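4.3 Comparing two grippers on the two-arm station

Use this procedure when you have fitted new fingers or a new gripper and want to know how it does against the one you had before. It assumes both arms are mounted on the front rail and have passed the power-up check in section 3. Allow an afternoon for the full set.

What you need

The standard plug kit (power strip, multi-outlet adapter, travel adapters, loose plugs and cables)
The gripper you are testing and the one you are comparing it with
The Zistura controller with the Goossens wrist driver loaded
A printed score sheet for each gripper

CAUTION: Nothing in the plug kit may be connected to house current during a trial. Check the far end of every cable before you start.

Before the first trial

1. Press the stop button and wait for both arms to settle. Do not reach in while either arm is moving.

2. Fit the gripper to the wrist and tighten the screws in a cross pattern. Fit the same model on both arms unless you are running a mixed trial (see 4.5).

3. Plug in the wrist cable. Leave enough slack for the wrist to turn all the way in both directions. A cable that is pulled tight will drag on the wrist and show up in your scores as a bad gripper.

4. Release the stop button and run Home from the controller menu.

5. Open and close each gripper 2 times with nothing between the fingers. If the closed reading differs between the two runs, run Zero Fingers and repeat this step.

6. Set the grip limit to 2000 on the Grip page. This is a controller value with no unit. Use the same value for both grippers, even if one of them feels weak at that setting.

Laying out the parts

7. Put the power strip near the center of the table, between the two arms, running front to back. Both grippers should be able to reach it without either arm going fully straight.

8. Place the adapters and plugs around it. They do not have to be in neat rows. A cluttered table is a better test, and most of the differences we have seen between finger types came from small parts lying close to something else.
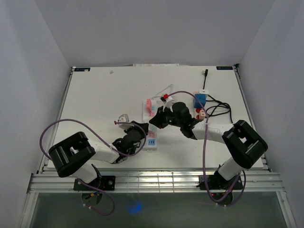 9. Save the layout from the Camera page before anything is moved. You will need it to put the parts back for the second gripper.

Note: The fixed camera does not adjust its own exposure once a session is open. If you change the lighting, close the session and start a new one, or the part finder will miss white items on the white tabletop.

Running the trials

10. Choose Compare, then Plug Set, and enter a name for the gripper. Names are limited to letters and numbers.

11. Start the run. Let the controller finish each attempt on its own, including the ones that are clearly going wrong.

12. Score each attempt as Held, Slipped or Missed. A part that turns in the fingers but stays up is scored as Held, with a T beside it.

13. When the run ends, stop the arms, change the gripper and repeat from step 1. Reload the saved layout and match the parts to it by eye - close is good enough.

CAUTION: Thin cable can catch between the finger and the gripper body. If this happens, press stop and open the gripper by hand with the release screw. Do not use the Open command.

Reading the results

The Compare page lists the scores for the two grippers side by side. Look at the flat parts and the cables first. Rubber-faced fingers such as the Stullel pads usually do well on plug bodies and poorly on loose cable, where the pad folds under. Hard fingers tend to go the other way.

If error 1956 appears next to a result, the wrist lost its position during that attempt. Leave the attempt out, check the cable as in step 3, and run it again. Repeated 1956 errors on one arm only usually mean a worn connector. Replacement connectors are ordered from the Andport parts list, under Wrist.

Keep the score sheets with the gripper. The controller clears its Compare page when the software is updated.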